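The parish of Gorkgate has kept a silent hour since November, and it has changed the place more than the new roof did. The church opens at six in the morning, the lights over the side aisle go on, and whoever wants to sit may sit. There is no music and no reading. At seven a bell is rung once and people go to work.

The idea came from Hilkka Hakala, the parish priest, after a year in which she had buried, married and baptised more people than she could properly remember. She says she was preaching about rest and taking none. Her bishop told her to cancel something. She cancelled two evening meetings and put the silent hour in the diary instead. 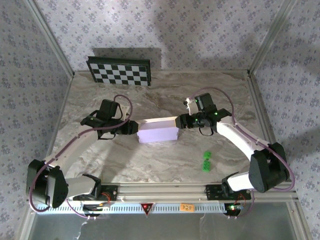
Prayer should not need a timetable, according to Vilgot Sundqvist. He has been coming since the second week all the same, and sits near the door. His objection is that silence can turn into one more duty, with people looking round to see who has turned up.

Hakala takes the point. No register is kept and no one is asked why they missed a morning. She does not preach on the subject either, apart from one sermon on Elijah under the broom tree, which she has been asked to repeat. In that passage the prophet is given bread and water and told to sleep, and he is told it twice before anything more is asked of him. The sermon was printed in the parish letter, which goes to 785 homes, and drew more post than the letter usually gets in a year. 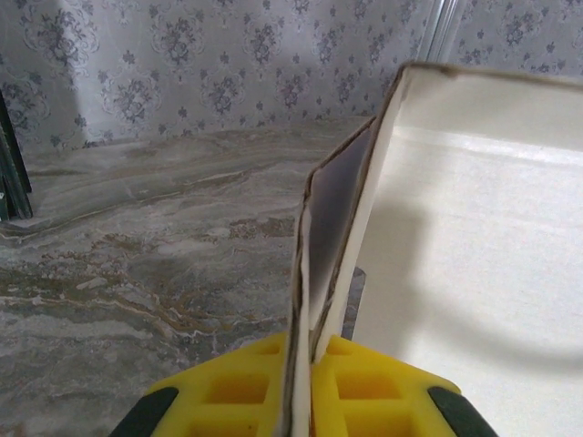
## The older habit

Keeping quiet together is nothing new in the district. The chapel at Wandis held a dawn watch for generations, and its visitors' book has 1,781 names in it, many of them fishermen's. The watch lapsed when the chapel lost its minister. Tyra Haugland, now in her eighties, remembers being taken as a girl and told to bring nothing with her, not even a hymn book. She found it dull then. She would give a good deal to have it back – the cold floor included.

There is talk of starting again at Wandis one morning a month, with Hakala driving over to open up. The heating is the difficulty, and so is the road in winter. 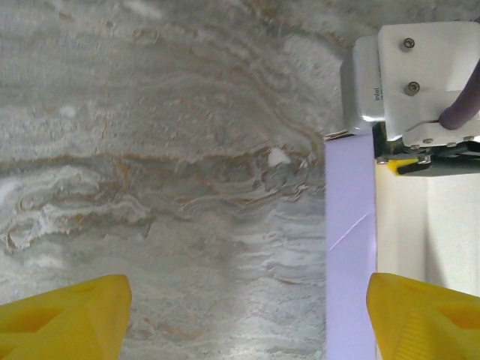 Leave the heating off and people will come anyway, Hrefna Ladefoged wrote to the parish letter, adding that her grandmother had managed in a shawl. Three other letters said much the same. One disagreed and asked for cushions.

A decision on Wandis is due after the summer. Until then the hour goes on at Gorkgate, six to seven, side door.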